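How to plan the budget for a small hand-held gripper station

Last updated 24/08/2024

When our group decided to start recording manipulation tasks with hand-held grippers, I was asked to prepare the purchase list. I thought it would take one afternoon. It took most of July, and the first list was wrong in several places. I write down the method I use now, so that other small labs can plan with fewer surprises. The prices are those we paid, without tax, and they will be different in your country.

What you need before you begin

You need a spreadsheet, a tape measure, and a clear answer from your group about which tasks you want to record in the first half year. If the group cannot give this answer, please wait with the shopping. Almost every number in the budget depends on it.

Step 1. Write the tasks, then the equipment

Make one row for each task. In the columns write the largest object, the smallest object, if one or two hands are necessary, and how much table space the task takes. Our first list had only "pick and place, two hands", and this was too general to buy anything. When we wrote the real tasks, we saw that most of them were done with small objects on a table, and we could remove a second, larger work surface from the plan.

Step 2. Budget the fingers as a separate line

Many people put the gripper in the budget as one item. I recommend two lines: one for the mechanism and one for the fingers. The fingers touch the table and the objects all day, and you will also want to change their shape when the tasks change. The mechanism stays the same for a longer time.
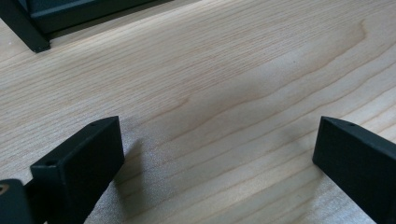

Gripper fingers open over the bare tabletop.

We ordered our fingers from Irkavero, a small print shop, at 22 per pair. The price is low, and for this reason it is easy to forget it in the plan. For a new station I put in the following:

Fingers in use: one pair for each gripper
Spare fingers: two pairs for each gripper
Test shapes: one small order, fixed at 200

Before you send the order, check the opening between the fingers against the largest object in your task table. Do this with the real object in your hand. A drawing can be correct and the object still does not fit, for example when a cup has a handle that was forgotten in the table of tasks.

Step 3. Choose the table surface together with the cameras

If your gripper carries a camera, the table will fill a large part of what this camera records. The surface is then a part of the equipment, and it should have its own line in the budget. We compared a white top, a gray top and a light wood top. The white top was the cheapest, but under our lamps it became too bright. We took the light wood with visible grain. It can still look nearly white where the light is strong, so I advise you to plan also for a curtain or a lamp that you can dim. I did not plan for it the first time, and I had to ask for additional money, which is never pleasant.

Ask the seller for a sample of the surface before you pay. Put it in the room where the station will stand, and look at it through the camera in the morning and in the afternoon.

Step 4. Measure the station with a person in it

This is the step where our first plan failed. I had measured the table and the door, and both were fine. But a person with two grippers needs space for the elbows and for the cables, and the objects must stay inside the reach of both hands. Use tape on the floor to mark the table, and then do one of your tasks in the air, slowly.

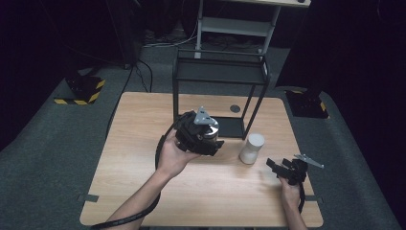
Two-handed work at the table, one gripper in each hand.

Look at the space that is left on the table when a fixture stands on it. Our open metal frame takes a good piece of the back half, so the hands work mostly in the front. If your tasks need a free table, plan a place to store the frame. If they need the frame always, a deeper table can be worth the money.

Think also about the cables. We bought ours too short, then the second time long enough to go along the forearm and still reach the computer. Measure the way of the cable on a person who is moving, and add the length of one more arm. Straps for the grippers are cheap and I would put them in the first order.

Step 5. Ask for quotes in the same form

We asked three suppliers: Vovton, Cha and Lisden. The three quotes were difficult to compare, as each of them put different things in the price. Now I send every supplier the same short list and ask them to fill in each row:

Price of one gripper mechanism
Price of a second one in the same order
Cables and their length
Mounting plates and screws
Shipping
Time until delivery
Price of repair after the warranty

For two mechanisms with plates and cables, Vovton offered us 1,595. Cha was lower, but shipping of 76 came later on a separate page, and there was no answer about repair. Lisden had a good product for heavier objects than ours. We took Vovton. Your decision may be different - if you have somebody in the lab who can repair mechanics, the last row of the list is less important.

Step 6. Put the orders in the right sequence

Order the thing with the longest delivery first, even if you will need it last. For us it was the mechanisms. The table and the curtain can come while you wait. Order the fingers only in a small number until you have held the gripper and closed it on a real object. After this, order the spares.

Step 7. Keep a reserve and write what it was used for

I keep one line called "reserve" and I do not hide it inside other items. Each time we take something from it, I write the date and the reason in the next column. Our reserve went to longer cables, the curtain and a box for storing small objects. When I prepared the list for the second station, these three items had already their own rows, with the prices from the old invoices copied next to them.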